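Section 4: Setting Up the Clearing Station and Sharing It with the Arm

Skerno Table Assistant, Ekerdale canteen edition
Revised 2019-03-07 by Mafalda Barreto, with a good deal of help from the dish room

If you have come straight from Section 3, the arm is bolted down, the controller is on the shelf and the emergency stop has been tested by two people. Good. Make yourself a coffee before going on, as this section takes a little patience the first time through. After a week most of the morning crew could do it while talking about something else.

Before you start

The arm takes over the sorting of plates and mugs at the clearing station. The rinsing, the checking for chips and the final stacking stay with you, and so does the last word on whether a piece goes back into service. Obed Sarpong worked that station for years and now looks after the arm's morning set-up, so please bring him your questions. He likes being asked!

Preparing the station

1. Press the stop button and wait for the amber light. Do this even if the arm has been parked all night.

2. Wipe down the table and let it dry.

3. Lay the padded cushion on the table with a strip of tabletop showing on the left and right and along the far side. Press the middle flat with your palm. A new cushion is springy, and you may have to do this more than once.

4. Set out one plate and one mug for the practice run. Put them down upright, close together, with the mug handle turned away from the hand. Please don't begin with a full rack — the arm is slower than you are at first, and a crowd of dishes only makes everybody nervous.

5. Release the stop button, choose APPROACH on the panel and press Start. The arm comes in over the left side of the cushion with its palm down. Let it pause there, and look at the space between the thumb and the fingers before you confirm.

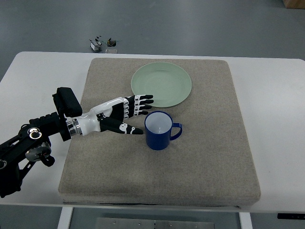 6. If you are happy with the position, press Confirm. If the hand is too near the mug for your liking, press Back, wait for the amber light and move the mug yourself.

Caution: Never reach between the thumb and the fingers while the light is green, however slowly the hand is moving.

7. Run the practice cycle until it finishes cleanly, then press Save. The panel should read 200. If it shows code 56, the cushion has shifted. Code 57 means the hand lost its grip, and you will need to start again from step 4.

Working alongside it

Note for shift leads: the rota has changed with the arm. Whoever is on clearing now spends the first part of the shift at the station and the rest out front with the guests. Benvinda Bragança has the new rota, and swaps still go through her, exactly as before.

Some of you have told us the station feels quieter now, and that you miss having a second person across the table. We have heard that, and from April the afternoon shift will be paired again. Until then, do call Uchenna Ojo on extension 181 if anything worries you, big or small. You may stop the arm at any time, and you won't be asked to make up the lost minutes.

Parking the arm at the end of the day is covered in Section 5.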